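Two-arm table-clearing project: how many practice runs before we train?

Andach
Posted 4/21/26

Hi all! Our student club is teaching a two-arm robot to tidy up after a snack, and we're having a blast. We started in March with one task, the plate and spoon, and we have 45 good runs so far (plus a pile of bad ones I'm keeping anyway). 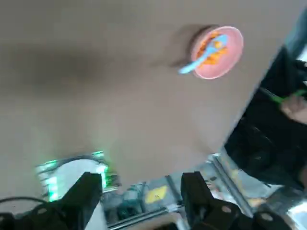

The spoon is my favorite part because the handle hangs past the rim, so there's a real choice about where to grab! My worry is that we're starting too small. Do we need 1000 runs before training is worth it? And should we add the mug rack now or wait? I'd love to do both, with the bowl as a third task.
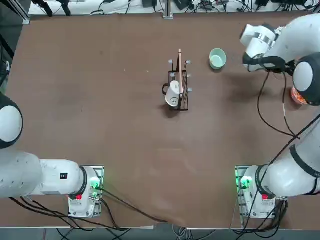 Corinne Pettigrew
Train now! Our class trained on a small set first and learned a ton from watching it miss. Move the plate a little between runs, keep every bad run in its own folder, and add the rack once the spoon grab works from a few different spots. Mugs are so much fun, you'll love it.

Hido
we did 1000 and half were the same run over and over, don't do that

Fitzsimmons
More is better imo. What arms are you using?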